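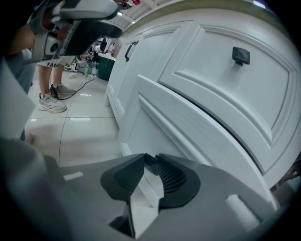 White fronts, one square black knob, one slim bar handle.

I've been asked at least three times this month what I think about mixing cabinet hardware, so let's get into it. I'm for it! My neighbor Lionel Bodin is very much against it and has told me so over the fence, but his kitchen has 12 matching brass cup pulls and he polishes every one of them, so we were never going to agree.

What I do care about is how a handle feels when your hands are full of groceries. Small round knobs are fine on a door you open twice a week. For the drawer with the forks in it, I want something I can hook two fingers behind — and no sharp corners at hip height, please, I have the bruises.

If you're swapping, measure the distance between the screw holes first. I didn't, back when we lived on Pinheiro Street, and spent a whole evening with wood filler and a bad attitude. Buy one piece, live with it for a week, then order the rest. Gititz (the little hardware shop behind the bakery) will sell you singles from the bins in back, and I paid 70 dollars for the whole kitchen there last October, screws included.

Next month it's drawer liners. Send me your opinions, I know you have them. Lionel, that includes you.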